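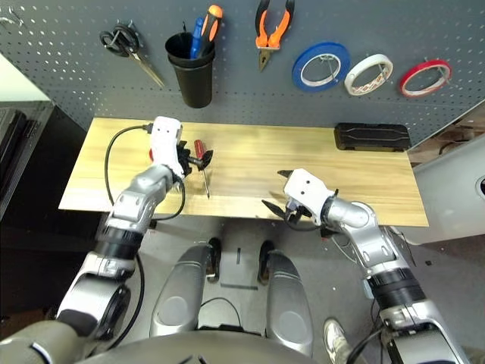
Friday at the Lerkine piano works open day

I've wanted to get inside Lerkine for years, and when the open day finally landed on a Friday I could take off work, I booked the early train to Undotberg and barely slept. It was so worth it! If you have even a passing interest in old pianos (or sawdust, or very patient people), put your name down next time.

We were split into small groups at the gate and mine got Magdy Ramadan, who has been restoring uprights there long enough to have worked on some of them twice. He started us in the timber store, which smells wonderful, all spruce and something a bit like pepper. The soundboard blanks sit there for 2 years before anyone is allowed to touch them. He let us tap a couple with our knuckles to hear how different they sound, and they really do. One went thud and the next one rang like a bell.

The repair room

Next came the repair room, my favourite part of the day. It's the everyday end of the business, with pliers, screwdrivers, scissors and coloured tape up on a dark grey pegboard, and I came home wanting to redo my whole garage. Mei-kuen Wan was replacing hammer felts on a school piano and talked us through it as she went, glue pot at her elbow. She reckons the school ones are the best fun, as you find all sorts inside them. Her record is a full set of recorder parts and a sandwich bag of marbles.

Stringing and tuning

Then upstairs to stringing, where a big Zakaria grand was having its bass strings put back on. You wouldn't believe the noise when one is first pulled up to pitch, a sort of growl that climbs and climbs. Kyung-tae Jang was tuning in the room next door by ear, and we stood in the doorway holding our breath until he waved us in. He let a girl in our group have a turn of the lever, and her grin was something else.

Lunch was pea soup and rolls in the canteen. Go early, the rolls run out.

A few practical bits

Tickets are free but you do have to book, and there were 400 places this year. Wear flat shoes, as the stairs up to stringing are steep and open at the back. There's a bus from the station, or it's a pleasant walk along the canal if the weather's behaving. The little recital at the end is first come, first seated, and I got the last stool, right beside the pedals.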